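**Re: [costau-politics] Vote on the housing bill, what now?**

From: Vasilis Vasić
To: costau-politics list
Mar 9, 2019

Dear all,

Thank you to Mimoza for her long message. I answer only to one part of it, and I ask you to forgive my English where it is not so good.

Mimoza Golob wrote:

> The bill did not fail because of the opposition. They had the same votes in January and the same votes now. It failed because Milošević told his group on the last evening that the rent cap was out, and the left wing walked away before they even read the new text. I have followed this parliament for 11 years and I never saw a governing group so happy to lose.
>
> My proposal is that we stop writing to deputies one by one. It is useless. We should write only to Despina Softić, who is chair of the group and who can put the bill back on the agenda.

I agree with the first half, but I think Mimoza is a little unfair to the left wing. They did read the new text. I have spoken with one person from their office, and she told me that they received it at ten in the evening and had a meeting until after midnight. What they did not like was article 4, where the cap was changed to "a recommendation to owners." You can say it was a mistake to vote no. I say it also. But it was not laziness.

About Milošević I have nothing kind to write. In the campaign he promised 1,000 new public apartments. In the first draft it was 200. In the last version it was 50, and all of them in Kudetti, where there is already empty housing because the factory closed. The deputies from Ullik were asked to vote for a law that gives Ullik nothing. I do not understand how he expected this to end.

Now to the proposal. To write only to Softić is, in my opinion, too narrow. She can put the bill on the agenda, this is true, but under the rules she needs the signature of the committee chair, and this is Krum Ristić. He has kept silent the whole time. He did not speak in the debate and he was not in the room for the vote. If he gets no letters, he will stay silent. So I would write to both, with the same letter, and send a copy to the Kneževič newspaper, which still prints letters from readers on page two.

I have put a draft of the letter in our shared folder. It is short, less than one page. Please correct my grammar, but please do not make it more angry. Last time we made it more angry and it was not answered.

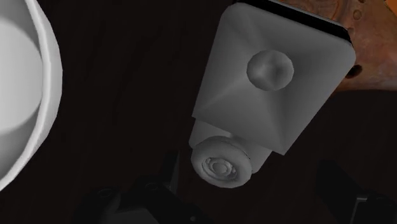 *Members' Bulletin, No. 11*

The next Bulletin will have space for two short texts on the bill. I can write one. It would be good if the other one comes from somebody who supported the compromise, so that readers see both opinions. Mimoza, maybe you know a person?

One small thing more. When you reply, please cut the old messages below. Some members read the list on the telephone and they must scroll very long.

With friendly greetings,

Vasilis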